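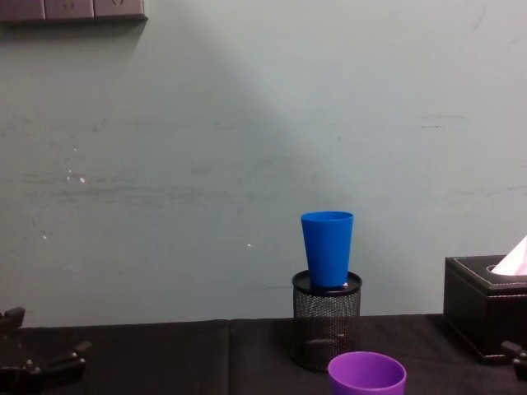

Wednesday, December 14, 2022

Bench entry, Barta room, long table against the wall.

Purpose: settle the cup and pen holder arrangement before the table layout is written up, and find out why the stack leans. Edit's note from July says the cups "sit fine in the mesh one". It does not say which cup, or how far in, so I started again.

Items out: mesh pen holder (black, cylindrical, Grolik), blue cup, purple cup (both plastic, both tapered, both from the Ziltia bag). Black cloth on the table, Wotska, washed once, not ironed.

Cloth first. It had crept towards the wall again and the near side was short. Pulled it back until the overhang at the front was 45 mm along the whole length, then smoothed outwards from the middle with the flat of the hand. The join does not lie flat. Pressing it down moves the ridge along by a few centimetres and it comes up somewhere else. Tried pulling both panels apart at the join, which flattened the ridge and put a set of diagonal creases in the right-hand panel. Let it go back. The working rule for now is that nothing stands on the join.

Holder position: centre of the base 54 cm from the right-hand end of the table. I had it closer to the join at first, and one side of the base ring was riding on the ridge. The rock was slight but could be felt with a fingertip on the rim. Moved it clear and the rock went.

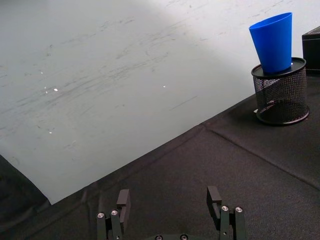 Mesh holder on the black cloth, long crease running off below it.

Checked the holder on its own before putting anything in it. Set it on the steel plate from the drawer: no rock. Turned it a quarter at a time and pressed on the rim at each position: still no rock. So the base is true and the lean I wrote down on Monday was the cloth, or the cup, or both. Put it back on the cloth at the same mark.

The rim is a rolled band and the mesh is tucked under it. Ran a thumbnail round the inside and found a place where the mesh end stands slightly proud of the band. It catches a paper strip when the strip is drawn round. It would also catch the side of a cup going in at an angle. Marked the outside of the base with a pencil dot in line with it so that it can be turned away from the working side.

Blue cup. Offered it to the holder base down. Two ways it can end up:

a) Perched. The base edge is only a little inside the opening and the cup is more or less standing on the rim. Looks square from the front, which is why it is easy to accept. Needs very little sideways push to come off.

b) Dropped in. The cup is let down inside, upright, with the top part standing above the rim. Much better. A push at the lip moves the holder across the cloth before it moves the cup in the holder.

Whether you get (a) or (b) depends on what is already in the holder. With the usual contents left in, the cup stops early and you get (a) without noticing. I did it several times to be sure. Removing the contents gives (b) each time, provided the cup is released over the middle. If it touches the proud bit of mesh on the way down it hangs up on that side, and a tap on the lip frees it.

Tímea Fodor came by and asked why the cup was in the pen holder at all when there is a perfectly good shelf. Answer for the record: the cups are used at this table, the shelf is behind the door, and a tapered cup on the cloth falls over when the cloth is pulled. Upright in the holder it stays put.

Purple cup. Same general shape. Question was whether it can go inside the blue one while the blue one is in the holder, so that both take up the space of one.

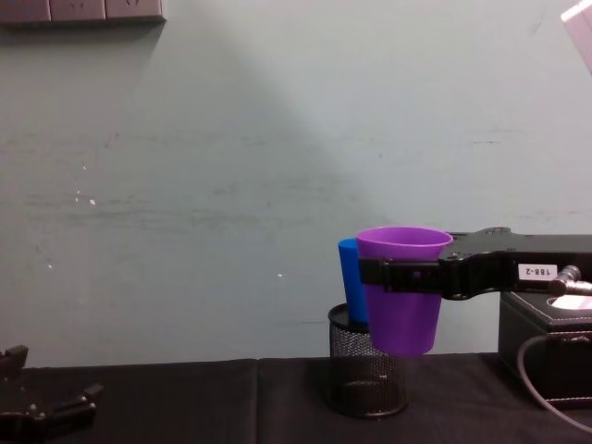 Approach matters more than fit. Brought in low from the right, the base of the purple cup meets the mesh wall or the side of the blue cup and shoves the lot towards the join. It has to be raised until its base is clear of the blue lip, moved across, then lowered. Obvious once written down. Holding it by the upper half gives a clear view of the base on the way in, and holding it by the lip does not.

Once nested, the two cups grip. Pulling the purple one straight up lifted the blue one with it, and the holder stayed where it was. A quarter turn before lifting breaks the grip. Edit Major suggested a strip of paper between the cups. Tried it: separation is easier, but the strip works up and one corner ends up on the rim of the holder, where it looks like rubbish and gets thrown away. Not adopted.

Also checked: black box with the white stitching. It has been living to the right of the holder and I wanted to know if it was in the way. Not for the cups. It is in the way of smoothing the cloth on that side, so lift it off, do the cloth, put it back. The lid marks easily, so do not stack cups on it.

Wall behind the table. Scuffs at mid-height wiped with a damp cloth, then with a trace of washing-up liquid. The pale streaks lightened a bit. The short dark scratch did not change and is probably through the paint. Needs filler and the right green, and I do not have the paint code. Light from the side makes all of it look worse than it does straight on.

Layout as left at the end of the day: cloth overhang as above, holder at the mark with the pencil dot to the wall.

To do
- Table depth given as 80 cm on the old sheet. Measure it, the cloth seems cut for something deeper.
- Press the proud mesh end back under the rim with the small flat pliers. If that fails, tape.
- Iron the join, low heat, with a damp tea towel over it. Ask Edit what the cloth is made of first.
- Repeat the nesting with 2 cups of the same colour from the Ziltia bag. The grip may be different.
- Paint code for the wall.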